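Comment choisit-on la main d'un robot ?

Pour les lecteurs de 8 à 12 ans
3 octobre 2023

Toi, quand tu veux prendre une assiette, tu ne réfléchis pas. Ta main s'ouvre, elle se ferme, et l'assiette est prise. Pour un robot, c'est beaucoup plus compliqué. Il faut d'abord lui donner une main, et il existe beaucoup de mains différentes ! Dans notre atelier, nous en comparons deux pour un même travail : ranger des assiettes debout dans un égouttoir.

La main d'un robot s'appelle une pince, ou un préhenseur. Ce deuxième mot vient du verbe latin qui veut dire « prendre ».

Les deux pinces de notre essai

La première pince s'appelle Skiva. Elle a 2 doigts durs et plats, qui se rapprochent l'un de l'autre comme les deux côtés d'une porte d'ascenseur. Les doigts sont minces au bout. C'est pratique pour entrer dans un endroit étroit, mais un doigt dur ne pardonne pas beaucoup : s'il touche le bord de l'égouttoir, il pousse tout l'égouttoir.

La deuxième s'appelle Witia. Elle a des doigts souples, un peu comme du caoutchouc épais. Quand ils touchent un objet rond, ils se plient et ils prennent sa forme. Pour tenir une pomme, c'est très bien. Pour glisser une assiette entre deux séparations, nous étions moins sûrs, parce que des doigts souples prennent plus de place.

Avant le vrai essai, un essai dans l'ordinateur

Imagine que nous laissons un robot s'entraîner avec de vraies assiettes. Combien seraient cassées le premier jour ? Pour cette raison, nous commençons dans une simulation. C'est un monde fabriqué par l'ordinateur, qui ressemble à un jeu vidéo. Il y a dedans une table, un égouttoir et un robot, et un programme calcule comment les choses tombent, glissent ou se cognent. Si une assiette tombe, on appuie sur un bouton et tout recommence.

Notre programme s'appelle Bikolley. Avec lui, nous avons fait 1 230 essais : 600 avec Skiva, et les autres avec Witia. (Tu peux faire la soustraction sur une feuille, si tu veux savoir combien.)

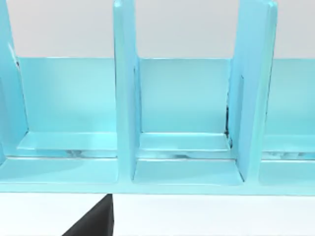 À chaque essai, le robot doit répondre à trois questions. Où est la place libre ? Comment faut-il tourner l'assiette pour qu'elle entre bien droite ? Et à quel moment faut-il ouvrir les doigts ? La troisième question est la plus difficile. Si la pince s'ouvre trop tôt, l'assiette penche et elle peut retomber vers l'avant. Si elle s'ouvre trop tard, les doigts appuient contre la séparation.

Et les yeux du robot ?

Pour voir, le robot utilise une caméra. On peut la placer à deux endroits. Quand elle est fixée au-dessus de la table, elle voit tout, mais de loin. Quand elle est fixée près de la pince, elle voit très bien le bord de l'égouttoir, mais elle ne voit plus le reste. C'est comme quand tu colles ton nez contre une vitrine – tu vois bien un gâteau, et tu oublies tous les autres.

Il y a aussi un problème avec les couleurs. Si un objet est partout de la même couleur, par exemple tout bleu, le robot peut avoir du mal à comprendre où finit le fond et où commence la séparation. Toi, tu regardes les ombres et les reflets sans y penser. Le robot doit apprendre à le faire aussi.

Ce que nous avons trouvé

Skiva a réussi 400 de ses 600 essais. Ses doigts minces l'ont beaucoup aidée dans les compartiments étroits. Witia a moins souvent laissé tomber l'assiette en route, mais elle s'est souvent coincée à l'arrivée. Pour ce rangement, nous avons donc gardé Skiva. Pour ranger des fruits, nous aurions peut-être choisi le contraire.

Mais attention, une simulation n'est pas le monde réel. Dans l'ordinateur, une assiette ne glisse pas toujours comme dans ta cuisine, où elle est mouillée et parfois encore un peu grasse. Il faut donc refaire les essais avec un vrai bras et de vraies assiettes, et nous le ferons au mois de juin.

À toi d'essayer !

Prends deux règles plates, une dans chaque main. Avec elles, essaie de soulever une assiette en plastique et de la poser debout dans un égouttoir. Ensuite, mets une grosse éponge au bout de chaque règle, avec un élastique, et recommence. Est-ce que l'assiette tient mieux ? Est-ce qu'elle entre plus facilement ?

Quelques mots à retenir

Pince : la partie du robot qui prend les objets.
Compartiment : une petite place entre deux séparations.
Simulation : un monde calculé par l'ordinateur, pour essayer sans rien casser.

Texte : Kazlauskienė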